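How many flower sorting demos before I start training?

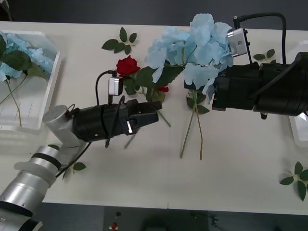

Hi all! We're teaching a two-arm setup to sort artificial flowers into clear trays, and I've been recording demos by hand most evenings (my back is feeling it). I have 50 good ones so far. The roses go fine, but the hydrangeas are so big and floppy that the petals get in front of the wrist camera once they're picked up. Should I keep those episodes or throw them out? And do I move the loose leaves between takes or leave them where they are?

Jevik

Keep them! If the petals cover the camera when you record, they'll cover it when the policy runs too, and it needs to have met that before. I'd only drop the ones where you fumbled the grasp and gave up. Do move the leaves, every 2 or 3 takes is plenty, and swap which side the hydrangea starts on while you're at it. Our last set ended up at 392 episodes, but we trained a first version way before that, just to see where it got stuck, and I'm so glad we did.

Liyanage

Agree with the above. Also check that your fixed camera can see both trays all the way, mine couldn't and I had to redo a week of work.

Ekby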